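Wanted: a part-time sorter and packer for our parts room at Watside

Posted 08/06/2026

Hi! I'm Anqi Wan, and I run the little back room at Watside where all the odds and ends come in. If you're the kind of person who can't walk past a messy junk drawer without wanting to fix it, please keep reading, because I think I may have a job for you.

We take in leftover hardware and plumbing bits from people who are clearing out a garage or finishing up a remodel (or who bought way too much of the wrong size, which happens to all of us). We sort it, bag it, label it, and sell it cheap to folks who only need one or two of something. Last year Ketill Thorlacius and I did the whole thing between us on evenings and odd mornings, and we got through 4000 bags. I loved it, but I'd also like to see my family again!

So we're hiring one person, 40 hours a month, starting in July. You pick most of your own hours. Pay is on the sheet I'll send you when you write in, along with the boring forms.

What would you be doing? Mostly sitting or standing at a table, picking things out of a mixed pile and putting each one where it belongs. Nuts with nuts, bolts with bolts, pipe fittings by shape and then by size. Tees and elbows get confused all the time when you're tired, so we go slowly and we take breaks. There's always music on, and Ketill makes a pot of coffee that could strip paint.
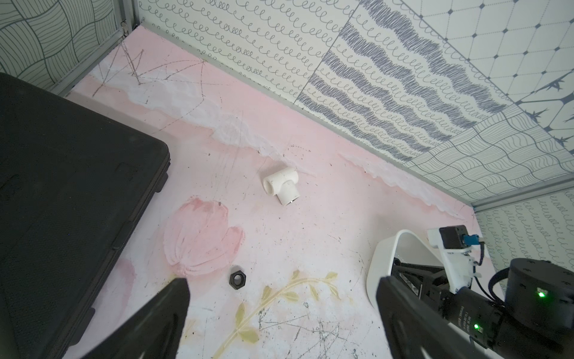 Once a batch is sorted, you bag it, write the label, and put it on the right shelf. The shelves run by number, up to 291 right now, and yes, I know a few of them are out of order in the middle. Fixing that could be your first project if you want to leave your mark on the place. I would bake you something.

You don't need any experience with plumbing or hardware. I didn't know a hex nut from a wing nut when I started, and Ketill only knew because he'd taken apart so many bicycles. What I do need is somebody who likes small jobs done right, who can read a thread gauge after I've shown them how (ten minutes, tops), and who will ask when they're not sure. I'd much rather answer the same question six times than find a metric nut in with the inch ones.

You should be OK lifting a full bin now and then. We have a cart for the really heavy stuff, with one squeaky wheel that I keep meaning to oil. Clear handwriting is a big plus, as our label printer gives up pretty often. If you need a taller chair, a lower table, or better light, tell me and we'll sort it out before you start.

The person who has this job will also cover the counter one morning a month, when people come in with a broken piece in their hand and say "do you have one of these?" It's my favorite part of the whole thing. You get to dig around and find the match, and they go home so happy over something that cost them pocket change.

To apply, just drop a note in the box by the Watside side door, or call the front desk and ask for me. No formal resume, please. Tell me a little about yourself, which hours suit you, and the last thing you sorted or tidied just for fun. Ketill and I read every note together and we'll get back to everybody, even if it takes us a week or so.

If you'd like to see the room first, come on by! Knock loudly, the music is usually up.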